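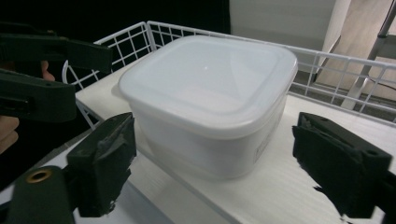

**Club de Programación Araya -- Sección infantil**

## ¿Cómo sabe una pinza cuándo cerrarse?

Para ti, coger una caja de plástico es fácil. La miras, acercas la mano y aprietas. Una pinza necesita un programa que le diga cada paso.

El programa que usamos en el club se llama Dudico y tiene 2 partes.

### Mirar

La primera parte recibe lo que ve la cámara y busca la caja. Aquí hay un problema: la caja es blanca, la tapa es blanca y la cesta de alambre también. Para no confundirse, Dudico busca los bordes, como el reborde que da la vuelta a la tapa. El brillo de la luz en el plástico puede engañarlo, y por eso hay que enseñarle muchas imágenes. Nuestra versión aprendió con 2,000.

### Decidir

La segunda parte hace el plan. Comprueba que las pinzas están abiertas y que queda sitio a los dos lados. Después calcula por dónde acercarse sin chocar con los alambres. Dudico repite esta cuenta 8 veces por segundo -- si la caja se mueve un poco, el plan cambia.

### Prueba tú

Pon una caja con tapa sobre la mesa y cierra los ojos. Pide a alguien que te guíe solo con estas palabras: «izquierda», «derecha», «adelante», «abre» y «cierra». Apunta las órdenes en orden. Esa lista ya es un programa.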